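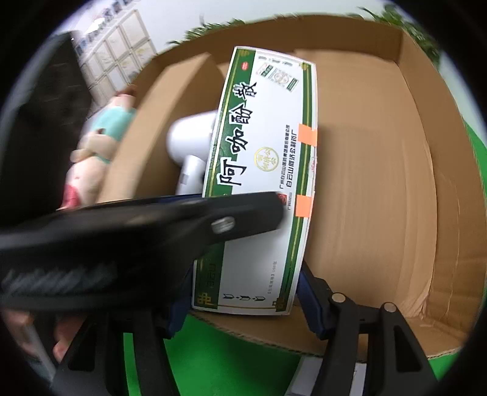
Ulletti is asking customers who use its Dralico gripping tool to stop using units with the early trigger spring until the part has been replaced. The fault can cause the jaws to keep closing after the operator has eased off the handle. It was found in September during packing tests at the company's Titurgate workshop, where light cartons are lifted in and out of cardboard boxes. A long, narrow medicine carton held upright between the two black jaws is a typical load for this work, and thin cartons of this kind are the ones most easily crushed.

No one was badly hurt. One operator at Titurgate had a pinched finger, was treated on site and went back to work the same afternoon. Several cartons were dented before the tests were stopped.

The company's review traced the problem to a return spring supplied by Turcotte. After long use the spring can lose tension, and the trigger then sticks partway. Of the 92 tools checked so far, 30 had a spring that was weaker than it should be. Almost 40 more are still on their way back from customers. Tools fitted with the newer spring, marked by a notch on the underside of the handle, are not affected.

"We should have caught this at the first inspection," said Annelies Verstraete, head of product safety at Ulletti. "The spring passed when it was new, and we did not test it again after heavy use. That check has now been added."

Customers with an affected tool should take it out of service and contact Ulletti for a return label. Repairs are free and include a new spring, a cleaned trigger channel and a grip force test. Please do not try to open the handle – the spring is under load and can come out quickly.

Recordings made with an affected tool do not need to be thrown away, but users should look again at any session where a package was damaged or dropped. Jaw position readings may be wrong for the moments when the trigger was stuck.

"Most people noticed a stiff handle first," said Kgomotso Moodley, who runs the repair desk. "If it feels slow to open, put it down and call us."

The repair desk has 50 replacement springs in stock and expects more from Turcotte shortly. Tools will be repaired in the order they arrive.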